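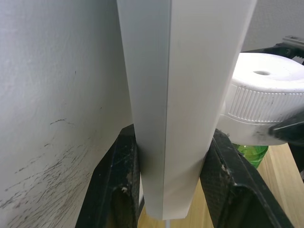

Redacción: equipo Samero, estudiantes de segundo curso de Comunicación Audiovisual
Entregado el 30/09/2021

Reinicios y secuelas tardías: el caso de la saga Skudance

El trabajo estudia cómo se anunció la nueva entrega de Skudance, una serie de películas de aventuras que llevaba 14 años sin estrenar nada. Queríamos saber qué elementos de la imagen original se conservaron en la campaña y cuáles se cambiaron.

Reunimos 43 materiales publicados a partir de junio: carteles, avances, notas de prensa y fotos de rodaje. La productora, Prallisetti, mantuvo el logotipo y la tipografía del título. El tema musical aparece en nueve de los materiales, casi siempre al final y en una versión más lenta. El reparto es nuevo por completo.

También leímos 3.000 comentarios del foro Biswas. Los clasificamos a mano en favorables, contrarios y neutros. Los contrarios se concentran en los días del primer avance y bajan tras el segundo, que enseña más escenas de acción y menos chistes.

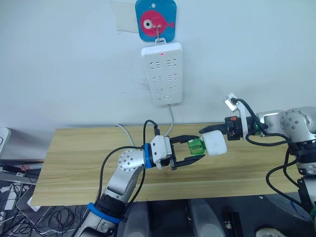

En la presentación del borrador se nos objetó que un foro de seguidores no representa al público general, y que quien comenta un avance no siempre va después al cine. Aceptamos la observación y cambiamos el título del apartado 4, que ahora habla solo de seguidores.

Queda pendiente comparar la campaña con la de la segunda película. Los carteles de entonces los tenemos escaneados, pero faltan los anuncios de radio.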